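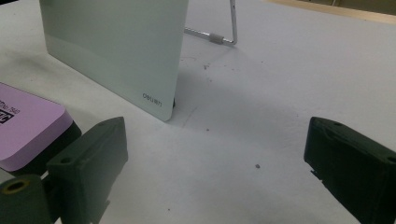
Unit 6: Preparing the study table

Zernley Evening College, course notes by Hajnalka Kocsis

Before the lesson, please clear the table and wipe it with a damp cloth. On a white top every small dark speck shows, so look at it once from the side too. Faint scratches stay, you do not need to rub them.

Stands
A board on a wire stand should be upright but leaning a little. Open the wire fully and press lightly on the top edge. If the board slides, the wire is not open enough. Rubber sleeves on the wire must touch the table – if a sleeve is lost, ask Idris Beddoe for a new one.

Glossy boards
The pale green ones reflect the lamp. Turn the board until you can read from your chair.

Boxes
Flat boxes go on the left of the board, with the lid closed. Left-handed students can change the sides.

Homework
Make a drawing of your own table and write the name of each thing. Bring it to room 24. Reading for next time: Keane, page 136.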